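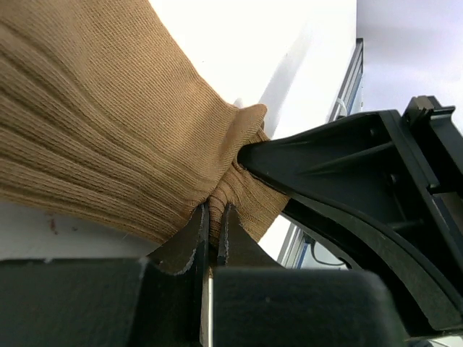

Figure 1. Wrist camera view of a ribbed knit item gathered at the gripper.

Project Telellow: Progress Report to the Hayat Fund
Reporting period ending October
Prepared by Nusrat Warraich, Principal Investigator

1. Work completed

The period was devoted to the second work package, which concerns the handling of stretch knits by a single arm. Ribbed fabric was chosen as the main test material. It folds under light contact, and the pleats that form at the grasp point hide the edge the controller must follow.

Ansel Rosenthal and Bushra Sandhu recorded 90 teleoperated demonstrations on the Nakis cell. Of these, 70 passed review and were used for training. The remainder were set aside on account of timing faults between the arm log and the wrist video.

2. Results

The policy trained on wrist video alone completed the pick and transfer task in 40 percent of trials. Adding finger position as an input raised completion to 60 percent under the same test conditions. Most remaining failures occurred at release, when fabric stayed caught at the fingertips.

3. Changes to the plan

Testing on woven fabric has been moved to the next period. The budget is unaffected. Jailson Bragança has taken over calibration from Rocío Figueroa, who now leads the data review.

4. Next steps

The team will collect further demonstrations of the release motion and repeat the comparison with a revised fingertip. Clurnasa has agreed to supply the parts. The data set and review notes will be sent to the Fund with the next report.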